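Lo de heredar una receta está sobrevalorado. Mi tía me dejó la suya de las rosquillas escrita en el reverso de un recibo de la luz, y en 20 años no he conseguido que me salgan como a ella. La lista de ingredientes dice «harina, la que admita». La harina, que yo sepa, lo admite todo.

En septiembre me puse seria. Compré una báscula Fellik, que pesa hasta los suspiros, y un cuaderno nuevo para anotar cada tanda. Empecé con 500 gramos de harina y la masa se me quedó pegada a los codos. Añadí más. Entonces pasó a ser cemento, pero cemento con anís, que al menos huele bien.
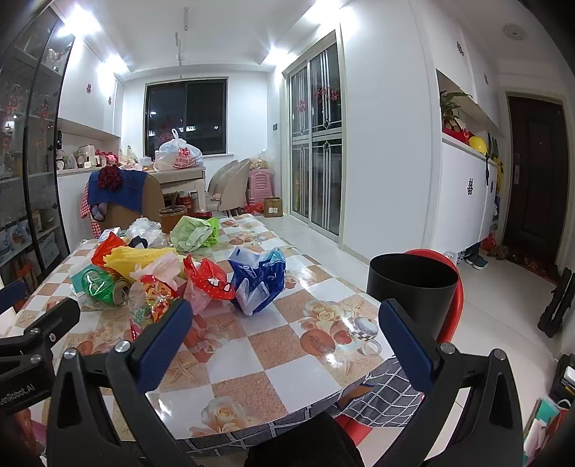
El mantel de las rosas y las tazas.

Mi tía amasaba a ojo, con la radio puesta y discutiendo con el locutor. Yo amaso leyendo foros, y en los foros hay dos bandos: los del reposo largo y los que consideran el reposo una cosa de vagos. Probé las dos escuelas el mismo lunes. Con el reposo largo salieron duras. Sin reposo salieron duras antes.

Luego está el asunto del aceite. «Que esté alegre», pone en el recibo. He interpretado la alegría de 3 maneras distintas y en todas he tenido que abrir las ventanas – la vecina del segundo ya ni pregunta, cierra las suyas y punto. También sospecho del anís. Ella usaba uno que le traían del pueblo en una botella sin etiqueta, y el mío es de supermercado, con tapón de rosca y muy pocas ganas de colaborar.
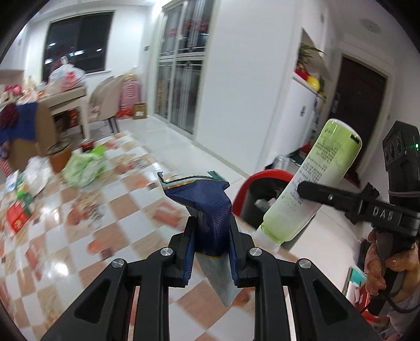 Zulema Sepúlveda me escribió después de la última entrada para decirme que dejara en paz la harina, que el problema son los huevos: los de antes eran más pequeños y, si pongo los mismos que pone el recibo, la masa pide harina hasta el infinito. Que pruebe con uno menos y que no la llame si sale mal.

Me fastidia, porque tiene toda la pinta de ser verdad. El sábado hago otra tanda con un huevo menos y la harina pesada desde el principio. Si alguien sabe a cuántos grados se alegra el aceite, los comentarios están abiertos.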